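Rules for robots around outlets, again

Posted in Opinion, May

Quick one before the 8 am call. Chenxi Tang sent me the draft bench rules for two-arm work at Kerstead and asked for comments. I have comments. Too many for a margin so they go here.

The draft has a section on speed, a section on pinch points, a section on e-stops. Good, fine. Power and charging get one line. One! "Cables shall be managed." Managed by who, managed how. And cables are the job on this bench. 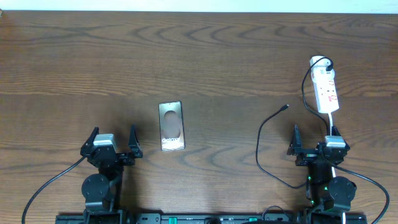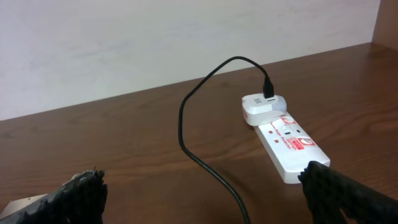
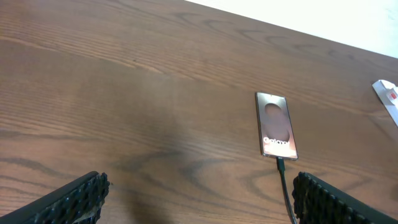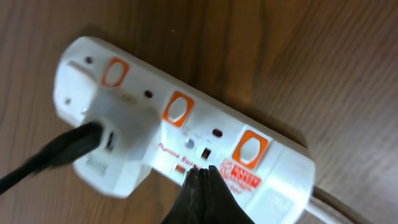

So. What does "managed" mean when the cable is the thing being handled? Every shop rule I grew up with says tie it down, route it behind, keep it out of reach. Great for the cables that feed the arms. Useless for a charging cable, which has to be loose or there is no task. Two kinds of cable, one rule, and the people at the bench end up ignoring the rule for both. Seen it happen at Ferari. Seen it at Trutum too, where the rulebook hit 1616 lines and the only part anyone could quote was the bit about coffee.

My fix is boring. Split them. Fixed cables: anything that powers a robot or carries its signals. Clipped, routed, outside the reach of either gripper. Task cables: anything the robot is supposed to touch. Low voltage only. Listed on the task sheet by name. If it's not on the sheet it's a fixed cable and you treat it like one.

Second gripe. Do not feed an arm from the same strip it is working next to. I know, I know, there's one strip and it's right there. But if the arm knocks a plug loose it may be cutting its own power, and an arm that loses power halfway through a move can sag, drop what it has, or land on something. Depends on the arm. I don't want a rule that depends on the arm. Separate supply, out of reach, done.

Third, open sockets. Chenxi says covers slow down setup. Sure they do. Takes me 2 minutes to put blanks in a strip and I'm clumsy. The usual arument is that a finger is too fat to go in a slot, and maybe yours is. Fingers get swapped. Someone prints a thinner pair for a fiddly job and the rule that was safe last month isnt anymore. Write the rule for the next finger.

Surge protection, same section since people keep mixing it up. A surge protector looks after the gear when the supply spikes. It's not there to make it OK for metal to go poking around live parts. If the words on the strip are making anybody relax, train on that. GFCI is a separate thing and the draft should ask for it by name.

Now the pushback I'll get. "It's a phone charger, you're writing rules for a phone charger." Yes. The charger end is low voltage, the end in the strip is wall voltage, and those ends are very close together. A policy that gets picked for one task gets run on the next one. Do a thing 1000 times with no trouble and it stops being a hazard in people's heads, and thats exactly when somebody skips the check.

I'm not asking for a thick binder. One page. Anything past 8 items and it won't get read by a person holding a screwdriver, so cut the section on desk tidiness, cut the paragraph on "culture", and use the space for power.

Also please define "attended". The draft uses it in several places and it could mean hand on the stop, or in the room, or watching a feed from home. Pick hand on the stop for anything near wall power. The rest can be looser, I'll live.

Chenxi, I'll send the marked up copy after lunch. The e-stop section is good, leave it alone.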